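Hoduveck Opens Computer Refurbishment Workshop in Drumham

Former print shop will prepare donated desktop machines for schools and households

DRUMHAM, May 11, 2021. Hoduveck, a nonprofit organization that collects and repairs used office equipment, announced the opening of its new desktop computer workshop on Desjardins Street in Drumham. The workshop occupies the ground floor of the former Havico print shop and will serve as the main site for the organization's computer reuse program.

The program accepts desktop computers that businesses, public offices and private owners have retired. Each machine is opened, cleaned, inspected and tested before it is offered to a school, a library or a household. Machines that cannot be returned to use are taken apart, and their sound components are kept as spares.

In its pilot period, the program placed 232 desktop computers with new users in Drumham and the surrounding towns. The pilot was run from two rented storage rooms, where space for opened cases was limited and parts had to be put away at the end of each day. The new workshop provides separate areas for intake, repair and testing, together with a locked room for storage drives awaiting erasure.

"A desktop computer is one of the easiest household machines to repair, and a great many are thrown out over a fault in a single part," said Erick Shirima, director of Hoduveck. "With a proper workshop, we can give each one the time it needs, and we can tell the people who receive it exactly what was checked."

How Donated Computers Are Handled

On arrival, every computer is given a tag number and entered in the workshop register. The owner receives a written receipt that lists the machine and any cables or accessories handed over with it. Storage drives are removed at this stage and erased separately. Owners who prefer to keep their drives may remove them before making a donation.

The side panel is then taken off and dust is cleared from the case, the fans and the power supply openings. Workshop staff examine the motherboard for damaged capacitors and marks of overheating, and check that the wires running to the board's headers are firmly in place. Memory modules are tested, and modules that show errors are replaced from the spares stock. Cables inside the case are checked along their length for worn covering and bent connectors.

Once the inspection is finished, the case is closed and the computer is run under load for three hours. A printed sheet stating the results is placed with each machine that passes.

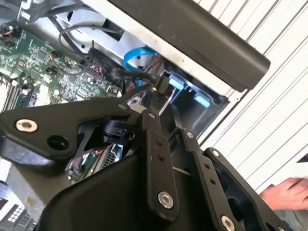 Donations and Requests

The workshop accepts complete desktop computers, loose memory modules, power supplies, keyboards and mice. Monitors are accepted by prior arrangement only. Printers, televisions and damaged batteries cannot be received.

Schools and libraries may submit written requests for computers at any time. Requests from households will open in July, and forms will be available at the front desk of the workshop.

About Hoduveck

Hoduveck is a nonprofit organization based in Drumham. It collects, repairs and redistributes used office equipment and offers basic repair classes for adults. Inquiries from the press may be directed to the office of Erick Shirima at the Desjardins Street workshop.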